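**Trendham evening course, Consumer Claims and Everyday Numbers**
Notes for session 12, Dec 13, 2018
Topic: drinks, cups, and what "a serving" is supposed to mean

Bring the worksheet from last time. If you lost it, copy the table off someone before we start.

## 1. Where we left off

Last session we looked at "up to" claims (up to 50% less sugar, up to 14 hours of energy). The rule we settled on was simple enough: "up to" covers zero. A drink with exactly as much sugar as before still fits inside "up to 50% less." I haven't seen a good argument against this reading, and I've heard a few bad ones.

Tonight we apply the same suspicion to a plainer word, *serving*.

## 2. A serving is a unit somebody picked

People treat a serving like an inch or a pound. It's closer to a slice of pie. Someone decided where to cut, and that person may have had something to sell.

Take the Prerkano milk tea sheet we've been using. It lists sugar per serving. The large cup, going by the small type on the back of the sheet, holds 2 servings. The number in big print is therefore half of what you drink, unless you plan to put the cup down at the midpoint and walk away. Maybe there are people who do that. I wouldn't build a nutrition sheet around them.

Things to check, in whatever order you find them:

- serving size, in ounces or milliliters
- servings per cup, and *which* cup
- whether ice is in the cup when the numbers are worked out
- whether toppings, foam and pearls are in the number or sold as extras

The last one matters most with these drinks. Ask for the "base drink" figure and you may get tea and milk and nothing else, which hardly anyone orders.

## 3. Judging by eye

The usual advice is to forget the sheet and just look at what you're drinking. I'm doubtful about this too. Height fools us. A tall, narrow cup looks like more than a short, wide one with the same amount in it, and a domed lid adds height that may hold foam or may hold air. The picture on the menu doesn't settle it, and neither does any other picture, if you don't know the size of something next to the cup.

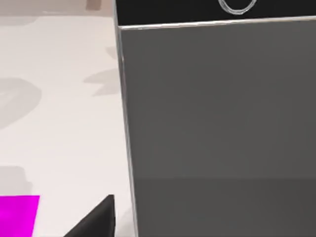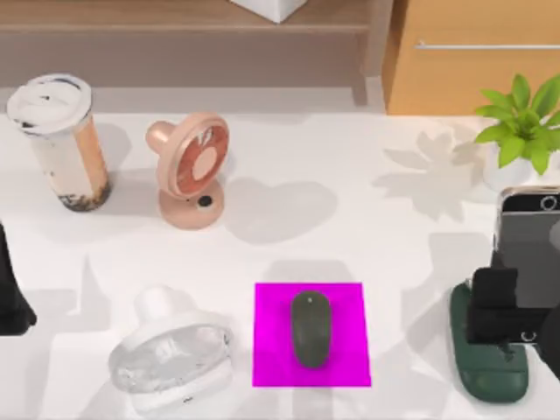
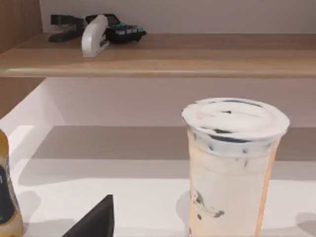
*Computer-rendered views. Second: takeaway cup with a white domed lid, and a small pink desk fan beside it. Third: tall clear plastic cup with a pale, milky drink. How many ounces?*

"Can't tell" is an acceptable answer to the caption, and I think the best one. If you wrote down a number, write down next to it what you measured it against. A desk fan is no help, as desk fans come in all sizes. Color is no help either. A pale drink may have less tea in it, or more milk, or a different powder altogether, and none of those tells you the sugar.

Foam is worse. The layer on top has its own fat and sugar, and you can't work out either from how thick it looks.

## 4. The Toledo survey

You have the one-page summary. The claim is that customers "cut back on sugar when given a choice." Before you nod along, go through how it was done.

1. Customers at a single shop in Toledo were asked to pick a sweetness level.
2. Most picked something lower than full.
3. The summary says they cut back.

Cut back from what? There is no record of what these same people drank before. Maybe they always ordered half sweet. Maybe "full" at that shop is so sweet that the half level matches everybody else's full. The summary gives sweetness as a percentage and never says a percentage of how many grams.

It was also run in December. I don't know if cold weather changes what people order – it could, it could not – but a single month in one shop is thin support for a sentence that starts with "customers."

One more complaint. The people were asked at the counter, out loud, with a line behind them. Some will say "less sweet" in public because it sounds better. Whether they then add a topping is a separate matter, and toppings weren't recorded.

## 5. Stestura and the trouble with "no added sugar"

Stestura is the syrup on page two of your packet. The label says *no added sugar*, and this is probably true in the narrow sense. The second ingredient is grape juice concentrate. Whether that counts as added sugar depends on whose definition you use, and the label doesn't say whose.

Please don't come to class with "so it's a lie." We can't show that from the packet. What we can say is that the claim answers a question most buyers aren't asking. They want to know how sweet it is and how much sugar goes down with it, and for that you want the total sugar line and the serving size, which takes us back to section 2.

Also note the serving given for the syrup: one teaspoon. Try pouring one teaspoon from that bottle.

## 6. Worksheet for next session

- Find one drink label or menu at home or near work. Copy the serving line exactly, odd wording and all.
- Work out the sugar for the whole container, showing your steps. If the label won't let you do it, say what's missing.
- Rewrite the Toledo claim so that it says only what the survey can support. One sentence. Mine took me four tries and I still don't love it.
- Optional: pour what you think is 12 ounces into a tall glass, then measure it. Repeat with a wide mug. Keep both results, even if they make you look bad.

Turn it in on paper. The room printer is still out of toner.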